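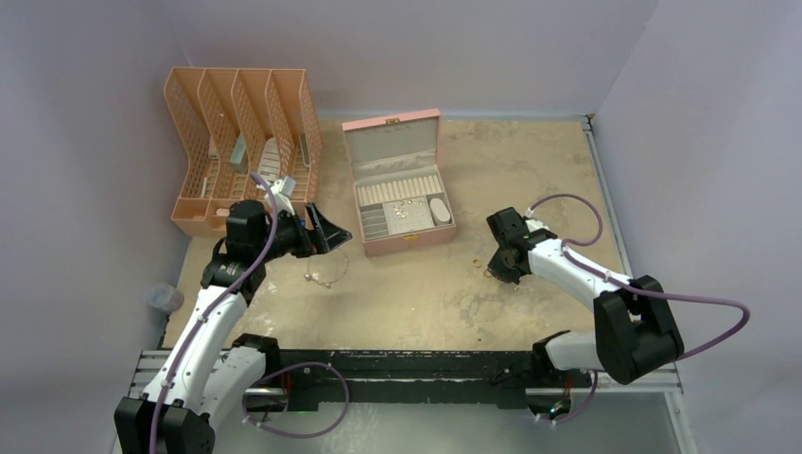

Par la rédaction de Wima | Publié le 20/04/23 | Opinion

Il faut noter ce qu'on a mis sur la table

Les règles de sécurité pour les bras robotisés sont connues. On sait où placer l'arrêt d'urgence, à quelle distance se tient l'opérateur, quelle vitesse est admise quand quelqu'un entre dans la cellule. Ces textes ont été écrits pour l'industrie, ils sont longs, et les ateliers sérieux les appliquent. Le travail de manipulation fine, lui, se fait presque sans règles écrites. Deux bras, un plateau, des objets à ranger : chacun procède à sa manière et publie ensuite un taux de réussite que le voisin ne peut pas vérifier.

Je prends le cas du rangement de bijoux parce qu'il est difficile et parce qu'il est mal décrit. Un collier fin posé en boucle sur un plateau n'a pas de forme stable. Deux essais qui portent le même nom, « ranger le collier », peuvent n'avoir presque rien en commun. Dans l'un, la chaîne est étalée et une pince la prend par le milieu. Dans l'autre, elle est repliée sur elle-même et il faut d'abord la démêler. Une bague pose un autre problème : elle est petite, rigide, et un fond moucheté beige n'aide pas à la distinguer quand elle est dorée.

La première règle que je défends est donc de consigner l'état de départ. Pas une phrase générale du type « bijoux dispersés », mais une fiche par essai, avec la liste des objets, leur position approximative, l'orientation de la boîte, le couvercle ouvert ou fermé, et ce qui se trouve déjà dans les compartiments. Ce dernier point est souvent oublié. Une boîte déjà garnie de quelques boucles d'oreilles est plus difficile à remplir qu'une boîte vide, et un bras qui pousse les pièces en place pour en déposer une nouvelle n'a pas fait un bon travail.

Chez Cluketti, on remplit cette fiche depuis septembre. La première série comptait 363 essais. En relisant les fiches, l'équipe a écarté ceux dont l'état de départ ne correspondait pas à la consigne. Le taux de réussite annoncé a baissé. C'était prévisible et c'est très bien ainsi, car le chiffre veut maintenant dire quelque chose.

La deuxième règle concerne les objets qui ne font pas partie de la tâche. Un porte-revues couleur pêche avec deux ou trois bricoles dedans, un petit gobelet translucide près de la paroi : ces choses comptent. Elles prennent de la place, elles obligent les bras à choisir un autre chemin, elles peuvent être accrochées au passage. Certains laboratoires les retirent pour obtenir de meilleurs résultats, d'autres les ajoutent pour rendre l'exercice plus réaliste. Les deux pratiques se défendent. Ce qui ne se défend pas, c'est de passer de l'une à l'autre au cours d'une même série sans l'écrire.

La troisième règle porte sur les câbles. Le sujet n'intéresse personne et il est absent de la plupart des protocoles. Or un câble souple enroulé autour des segments, avec une boucle au poignet et une autre qui pend plus bas, modifie l'espace dans lequel le bras peut travailler. Il peut passer devant une caméra. Il peut toucher le plateau lors d'un mouvement bas. Il s'use aussi, surtout au passage des articulations. Je demande trois choses simples : que la longueur libre des boucles soit fixée par écrit, qu'elle soit contrôlée avant chaque série, et que l'on ne lance pas d'essai à deux bras sans avoir fait bouger chacun d'eux jusqu'en bout de course, l'autre étant à l'arrêt. Le contrôle prend 9 minutes à l'atelier de Setdale. On peut les trouver.

La quatrième règle est la plus discutée. Elle dit qu'il faut définir l'échec avant de commencer. Pour un bijou, la liste n'est pas évidente. Une bague déposée dans le mauvais compartiment est-elle rangée ? Un collier dont une extrémité dépasse du bord ? Une pièce lâchée de trop haut, mais qui retombe au bon endroit ? Au printemps dernier, deux équipes qui utilisaient le même protocole, celui du projet Fairweather, ont noté les mêmes enregistrements. Elles étaient en désaccord sur un nombre gênant de cas, presque toujours à propos du collier. Le protocole disait seulement « placé dans la boîte ».

On m'objecte que tout cela ralentit le travail. C'est vrai. Une équipe qui vise 500 essais par campagne en fera moins si elle remplit une fiche à chaque fois, et les responsables de budget regardent le nombre d'essais en premier. Je réponds que le volume ne rattrape pas une consigne floue. Les essais mal décrits sont conservés, réutilisés par d'autres, mélangés à des séries propres, et plus personne ne sait ensuite les séparer. Le temps gagné au départ est perdu chez quelqu'un d'autre.

On m'objecte aussi qu'une norme figerait un domaine qui change vite. L'argument est plus sérieux. Je ne souhaite pas de norme sur les pinces, ni sur la forme des bras, ni sur le nombre de caméras. Une norme de ce genre serait dépassée avant d'être imprimée. Je parle d'une norme de description, qui dirait quelles informations accompagnent un essai et dans quel ordre, sans rien imposer sur la manière de le conduire. Les laboratoires de chimie tiennent des cahiers depuis longtemps et la chimie n'en a pas souffert.

Reste la question de savoir qui écrit. Pour l'instant, chaque organisme rédige son guide interne et le garde pour lui. Chez Wima, nous avons fait la même erreur. Notre guide tenait en deux pages, il était utile, et il n'est jamais sorti du bâtiment. Nous le mettrons en ligne avec le modèle de fiche, dans l'état où il est, y compris la partie sur les objets déformables qui n'est pas satisfaisante. Les ateliers qui rangent autre chose que des bijoux y trouveront des trous. Qu'ils les signalent, avec leurs propres fiches si possible.

Je propose de commencer par l'état de départ et la définition de l'échec. Les câbles et les objets annexes peuvent venir dans une deuxième version.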